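Wrist camera policy did worse after I added more demos -- what am I missing?

Asked Mon 26 February in Learning and Control

Hi all, long-time reader, first time asking. I've been trying to copy a result from a method called Rison (imitation learning, wrist view only, no external cameras) on our own setup, and I've got myself into a bit of a muddle.

The short version of the method, for anyone who hasn't run into it: you teleoperate the arm, record the wrist view plus joint positions, and train a policy that predicts a short chunk of motion at a time. What I liked was the claim that you can skip the fixed overhead camera if your demos have enough variety in where the arm starts. We've got a multi-fingered hand on the arm and I really didn't want to calibrate another camera, so it sounded perfect!

My first batch was 131 demos, all recorded from more or less the same start pose. The policy trained on those was pretty decent at reaching. Then I went and recorded more until I had 274 in total, with the new ones starting all over the place, some of them tilted well over to one side. I retrained from scratch with the same settings and the reach got worse. It heads off in a sensible direction, slows down, and then sort of dithers before it gets to the object. 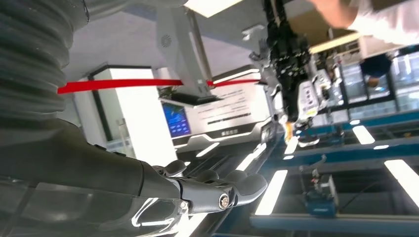
I know our space is pretty busy compared to the bare grey tables in most papers, and my gut says the background is part of it. The bright strips are my main suspect, with the glass a close second. But the first batch was recorded in the same room under the same lights and it coped fine, so I keep talking myself out of that.

Things I've tried so far: colour jitter, random crops, a longer action chunk, and leaving it to train overnight in case it just needed more time. Validation loss looks lovely the whole way through. I'm using the Sakel trainer with its defaults, apart from image size. Has anyone had this one? I'd love to avoid binning the new demos, they took ages.

3 answers

Answer 1 (accepted)

Yep, had nearly the same thing last August with a different hand, and it took me weeks to sort out. I'd bet on your action frame before I'd bet on the lights.

If I remember right, the Sakel defaults give you actions in the base frame. With one start pose that's fine, as the camera and the base always line up the same way, so the policy can learn "object is over there in the picture, go that way". Once you start with the wrist tilted, the same picture can mean a completely different base direction. The net averages the options and you get a slow, dithery reach. Sounds a lot like yours.

Switch to actions relative to the current wrist pose and retrain on all your demos. You don't have to record anything again, you can convert what you've got, as long as you logged joint positions (you said you did). Check your camera and joint timestamps while you're in there. Mine were out by 2 samples and it mattered much more with the relative actions than it had before.

Also, don't trust the validation loss. If you split by individual samples instead of by whole demos, you've got near-identical neighbours on both sides of the split and it'll look lovely forever. Split by demo, and keep a few of the tilted starts completely out of training.

I'd go easy on the random crops too. Big ones can chop the fingertips out of view, and in a wrist-only setup the fingers are a handy reference for how close you are.

Comment from the asker: Oh no, I did split by sample. And yes, base frame. Converting now, will report back.

Comment from the asker: Okay, it's a lot better! The dithering is gone from the upright starts and mostly gone from the tilted ones. Still a bit vague when it comes in from the far right. Marking this as the answer -- thank you so much.

Answer 2

It could still be the background for those leftover cases. One cheap test is to cover your light strips with card, run the same starts again, and see if anything changes. We did this on the Tedesco arm and it made a difference for exactly one corner of the table, where there was a reflection. Change only the covers though, or you won't learn much from it.

Answer 3

you need more data. we used 712 demos for Ova and it worked fine

Comment from Answer 1's author: More demos with the wrong action frame would've given them more of the same problem, I reckon. Were yours all from one start pose?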